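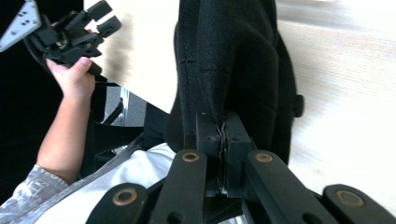 Third evening of trying the Zostier hand grippers against our old Ronduvus pair and I'm having a lovely time. Quick thread for anyone choosing between them!

Squeeze feel first. The Zostier linkage is so smooth – brass bushings at the pivots, hardly any slop, and my thumb isn't sore after 120 grabs. The Ronduvus had me shaking my hand out by 11. 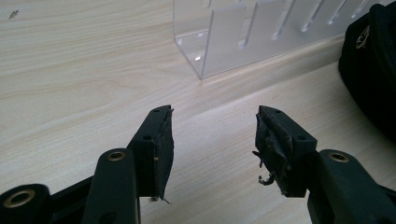 Pads are the weak spot. The rubber is tearing into strings, worse on the right finger than the left, and I'd love to know if other people see that too. Perhaps I pinch crooked?

Soft things are still great. Fabric folds into the jaws nicely and stays put. Clear acrylic is harder, mostly for the camera, which loses the edges whenever the light moves.

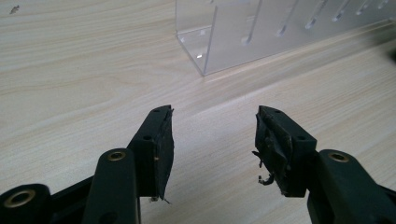 Next up is silicone pads from Proterow, 2 mm thick, same screw holes so no drilling (hooray). If they grip half as well as fresh rubber and don't shed, I'm sold.

Then the same 3 tasks on the Zamora controller, old pads and new. Will post the numbers, even the ugly ones. Tell me what pads you're using!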